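I have been meaning to write up the Lunia planner for weeks, and since it is raining and the coffee is already made, Saturday, April 22, 2023 will have to do. For anyone new, Lunia is the small motion planner I keep on top of Ceva, my scene and rendering setup, and it has eaten most of my evenings this spring (happily, I should add!).
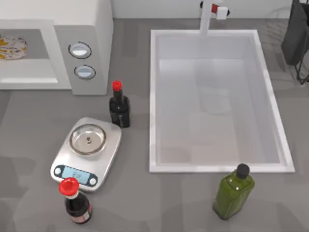 The trouble started when I moved the collision checker over to Dultix. My old one treated every object as a box, and boxes are lovely and fast, but they make narrow places look narrower than they are. The new one uses proper convex pieces. I queued up 3,074 planning problems overnight, went to bed feeling very pleased with myself, and woke up to 2,669 solved and a log file too big for my editor to open.

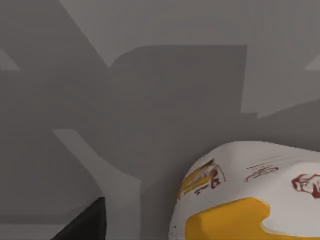 So I spent a long morning reading failures, which I kind of enjoy — it's a bit like sorting buttons. A good many were timeouts. I had left the limit at 200 milliseconds from back when the checks were cheap, and the search was simply running out of time partway through. Raising it helped a lot. The rest came down to how I was padding objects.
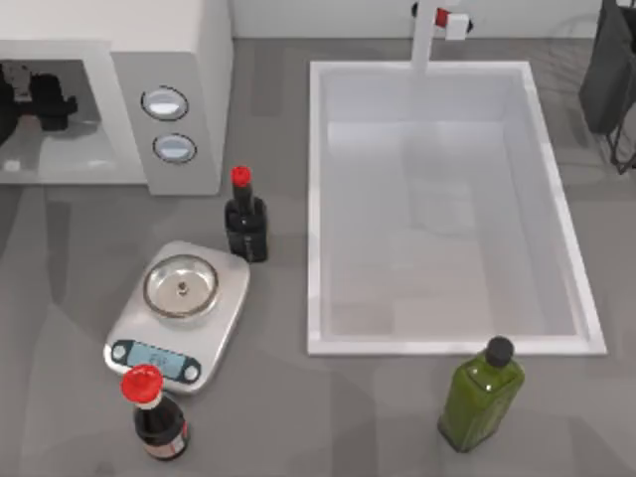 Padding is one of those settings I picked once and never looked at again. It was a single number for everything, added on all sides. Now take the bottle with the red cap standing right up against the front edge of the scale, overlapping it from this view. Pad both generously and they merge into one big lump, and every grasp on the bottle from that side gets thrown out. The green bottle near the sink rim has a milder version of the same problem. I now set padding per object, and shrink it for whatever is being reached for.

Next up is path smoothing, which I'm borrowing from an old project of mine called Barrios, and I hope to have that merged sometime in May.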